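Stenard opens its practice room for small robot arms, and I spent an evening in it

By the gadgets desk, 07/09/2020

If you've been waiting for a way to mess around with a robot arm without clearing off your kitchen table (or your bank account), this one's for you. Stenard has opened up Broltomix, its simulated workshop for small arms, to anybody who wants to sign up. Until now you had to be on the tester list, and I was on that list for most of August and never got past the welcome email, so I was pretty happy to see the login button go live this morning.

The deal is simple enough. You get a virtual room with an arm on a table, a set of chores for the arm to do, and a little script window where you tell it how to do them. Pull a drawer open, put something in, push the drawer shut, that kind of thing. The room runs on Stenard's computers and you watch it in your browser. When you like what you've written, you can save it out and load it onto a real arm, as long as it's one of the kinds Stenard supports.

There are 60 chores at launch, sorted from very easy to "good luck." The free plan gives you 5 of them and one saved script. The full plan is $106 a year, and that gets you everything plus the export feature. There's also a school bundle that comes with a real tabletop arm in a box, and that one is $2379. I haven't touched the bundle, so I can't tell you a thing about the hardware!

I started with the drawer set because a friend who had been testing it told me it was the most fun, and also the most annoying. She was right on both counts. The first chore only asks you to touch a knob with the gripper. I got that on my second try and felt like a genius. Then the next one asks you to pull the drawer, and my arm sailed right past the knob and bumped the side of the cabinet. Four times. You can slow the playback way down to see where things go wrong, and I'd suggest doing that right away and not an hour in, like me.

What I didn't expect was how much I'd like the room itself. A lot of practice programs I've tried put you on a gray grid with a few floating blocks, and after twenty minutes my eyes want to leave. Stenard has gone for a proper workshop with a lavender table, a yellow arm up on a box next to the cabinet, storage bins along the back and a red tool chest off to the left. There's even a shelf of books on the wall. It's a nice place to fail at opening a drawer.
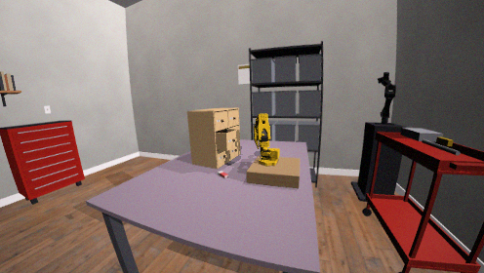

What works and what doesn't

The physics feel good to me. Drawers have a bit of weight to them, and if you come at a knob from a bad angle the gripper slides off, which is maddening but fair. Small items are harder. I had one flat little piece that I just could not get hold of, and I ended up nudging it around the table for ten minutes like a hockey puck. I did finally pick it up by coming straight down on it very slowly, and then I dropped it.

The script window is friendly. You can type commands or pick them from a menu, and the menu version is good enough that I stayed with it for the whole first hour. If you've written any code before you'll want to switch over sooner. Copy and paste is a bit broken right now (it eats blank lines), and the undo button only goes back one step. One step! I lost a whole approach path that way and had to get up and make a sandwich.

I also had some trouble with the connection. My apartment Wi-Fi isn't great, and when it dips, the picture freezes while the arm keeps going on the other end. You come back to find the chore marked as failed and no real idea why. The help page says a replay feature is on the way. I hope it's soon, and I hope it's in the free plan.

Loading a script onto a real arm is the part I can't judge yet. Stenard lists the Trelevance desktop arm as the first one supported, with more to come later this year. The help page does warn that you should run everything at quarter speed the first time and keep your coffee out of reach. I don't own one, so for me this is a browser toy for the moment, and I'm fine with that.

Who should sign up

If you're curious and have a free evening, try the free plan. It doesn't ask for a card, and the five chores kept me busy until way past my bedtime. I'd hold off on paying for the year until the undo thing gets sorted out, unless you already have an arm sitting at home and need the export. Teachers might want to wait too, mostly to hear how the bundle holds up with a room full of kids pushing buttons.

It runs in any recent browser on a laptop or desktop. Tablets sort of work, but the menus get tiny and I kept hitting "reset room" with my thumb. Phones are a no for now. You'll need to make an account with an email address, and the confirmation took a good while to show up in my inbox, so check your spam folder before you make a second one and lock yourself out like I did.

A second batch of chores is planned, with stacking and sorting, and Stenard says people on the full plan will get it at no extra charge. I'm going back in tonight for the bottom drawers. If you've managed to close one without slamming it, please tell me how in the comments.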